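Stoleo Support – Flow rack: crates stop partway down the lane
Status: Open
Site: Grukent
Category: Racking / roller tracks
Priority: Normal

Issue as reported
Crates loaded at the back of the rack don't always run through to the picking side. They stop partway and have to be pulled by hand. Lower tier is worse than upper. Started in March after the rack was moved to the other wall.

Entry 1 – 9:40 a.m.
Asked site to confirm the load per crate and whether empty crates stop too. Reply: both full and empty, but empty ones stop more often. No change in crate type since the move.

Entry 2 – 10:15 a.m.
Asked for a level reading along the runners. Lower tier falls 2 degrees toward the front. Upper tier falls 3. Setting for this rack is 3 on both tiers. Sent the steps for raising the rear of the lower runners and asked them to empty the tier before loosening anything.

Entry 3 – 1:30 p.m.
Rear of lower tier raised, reading now 3. Site ran 10 empty crates through the lower left lane. 6 reached the front, the rest stopped at the same spot. Slope was part of it but there is something else in that lane.

Entry 4 – 2:05 p.m.
Asked site to spin each roller by hand with the crates out. Two in the lower left lane are stiff. They were wiped down and one freed up. The other still drags – replacement set requested from Ifans.

Also asked them to keep loose wrap inside the crates. A flap hanging over the rim can catch on the next crate in line.

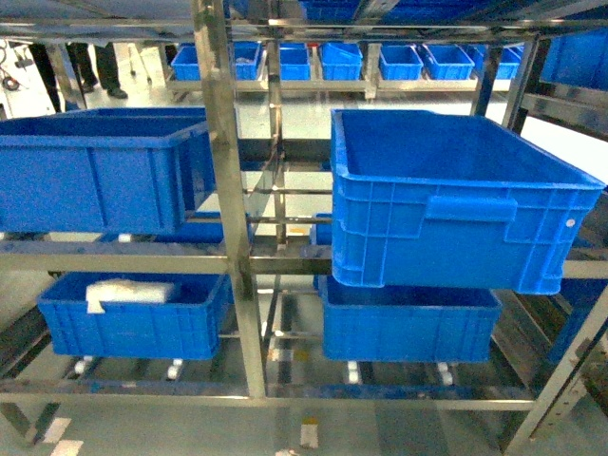

Posted by: Racking Desk, Stoleo Support
Ticket updated 3:20 p.m.

Blue crates on both tiers. The white wrapped pack in the lower left crate has a tab folded over the front rim, so please tuck that in before the next run. Deep crates stay on the upper tier and the shallower one can stay where it is.

Still to do
Fit the new roller when it arrives. Repeat the run with 10 empty crates, then the same with full ones. Check the Skelex end stops are tight, as they were taken off for the move.

Ticket stays open until both runs are logged.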